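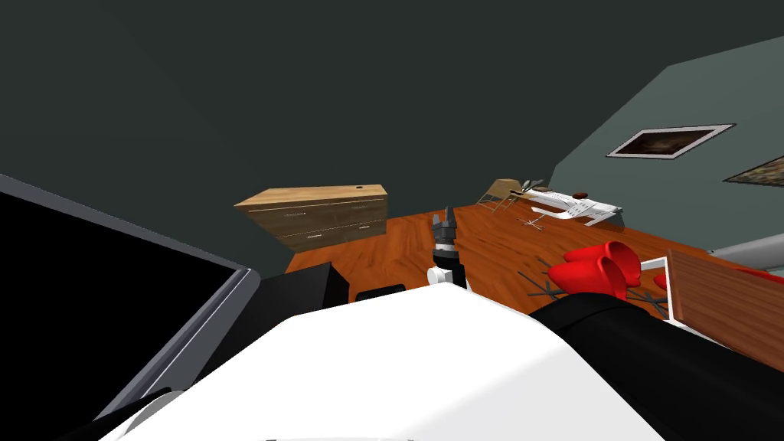
Wooden floor, with a large black panel on the left.

The Floor Under Everything

Start with the noise. Any house in Prusberg built before the mill closed has one board that gives you away at night. Ours is outside the bathroom. You learn to step over it, then you have guests and they don't, and the dog goes off, and everybody's up.

I've been writing about houses for this magazine long enough to have done kitchens to death. Kitchens, porches, kitchens again. Floors hardly ever. Floors get one line in the listing, "original hardwood throughout," and the photographer moves on to the island. So this spring I went and looked down for a few weeks. Knees are still sore.

First stop, the Hatau building, down by the river. Old ballroom upstairs, dance school below it, a dentist below that. Maple upstairs. Narrow strips, tight as a drum along the walls and tired in the middle where people have been turning on their heels for generations. The gray patches by the windows are where the sashes leaked. Somebody painted over one patch in brown porch enamel at some point and it's still there, shiny and wrong.

The owners wanted the whole thing sanded in February, before the spring recitals. Bad month for it. Heat running all day, air like crackers, every gap open wide enough to lose a bobby pin. If you fill gaps in February you are going to meet that filler again in July, when the boards swell and push it up in little crumbs. They got talked out of filling. They did not get talked out of sanding.

Lo Presti did the job. Family outfit, two vans, a radio that only gets the one station. They start with 16 grit, which sounds like gravel going through a blender and looks about like that too. I'd always assumed you start gentle. You don't, on a floor with that much old finish. You go in coarse, get down to wood, then spend the rest of your life getting the coarse scratches back out. The skipping is what ruins floors, they told me. People rent a machine on a Saturday, run out of patience in the afternoon, jump from the rough paper to the fine one, and every scratch shows up the minute the finish goes on.

Right, the finish. Big argument. Longest argument of the whole story and I'm only going to give you part of it.

Oil people and poly people do not mix. Poly sits on top, a skin basically. Tough, wipes clean, and when it finally wears through in front of the sink you can't just patch it, you're back to sanding the room. Oil goes in. Softer look, smells like a saddle for a week, shows water spots if you're careless, and you can fix a bad corner on your hands and knees without touching the rest. Jusov, the little finish shop on the east side, mixes an oil and wax blend in the back room and sells it in cans with handwritten lids. A can runs nearly $200. I made a face. The kid at the counter had seen that face before and kept ringing.

I bought it anyway. Our upstairs is 375 square feet counting the hall, and one can did it with a little left over for the closet.

So. What I'd pass along from doing our own, in no special order.

Pull the nails or sink them. All of them. Run your hand flat over the boards first, then do it again in socks, because socks catch what a hand doesn't. I missed one by the radiator and it tore a brand new belt right across.

Find out what you've got before you rent anything. Lift a floor vent and look at the side of the board. You can see right there how much wood is left above the tongue. Ours had enough. A neighbor's didn't, somebody had been through it too many times already, and she ended up with a scrub and a coat of wax and it looks great, better than mine frankly.

Tape plastic over the doorways. Then more plastic. I found dust in a sugar bowl. With the lid on.

Swap boards if you must but get old ones. New oak next to old oak looks like a dental crown. We replaced 13, all from a salvage pile behind the Hatau where they'd taken out a stage riser, and I can pick out maybe a couple of them now if the sun's low. The rest just vanished into the room.

And leave some dents. There's a row of them in our front bedroom, small and round, in a curve, from who knows what. A chair leg? A kid with a hammer? The sander would have taken them out with another pass or two. I shut it off and went and had lunch insted, and that was that.

The squeak is a separate thing, by the way. Sanding does nothing for it. A squeak is wood rubbing on a nail or on other wood, and you get at it from below if you can, with a shim tapped in next to the joist, not hard, or you'll lift the board and make a new squeak a foot over. From above there's powder. Talcum, graphite, whatever. Works until it doesn't. People will tell you to screw it down through the face and plug the hole. You can. I've seen it done well once.

There's a case for not doing any of it, and I went around with that one for a while too.

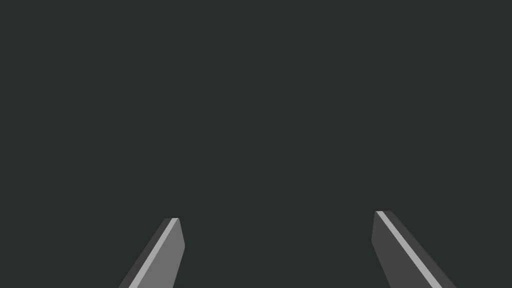 Temitope Etim wrote in after a short version of this ran on our website, and I'm putting the letter here nearly whole as it's the best argument I got. "You are all too fast with the sander," it began. "My mother's floor was never sanded in her lifetime. She washed it with a rag wrung out so hard it was hardly damp, and she waxed it before holidays. When we sold the house the buyers had it sanded in the first month and I went by to see it. Very nice. Very even. I could not find where her chair had been."

I read that one out loud at the kitchen table. Then went upstairs and looked at the hall, which I'd been planning to do over again in the fall, there's a swirl mark near the linen closet that bugs me every morning.

Anyhow, I've canceled the rental. The deposit's gone, fine. Jusov says the leftover oil keeps if you press plastic wrap down on top before the lid goes back on, so it's in the basement like that, next to the paint. The board outside the bathroom I'm leaving too. Dog's used to it.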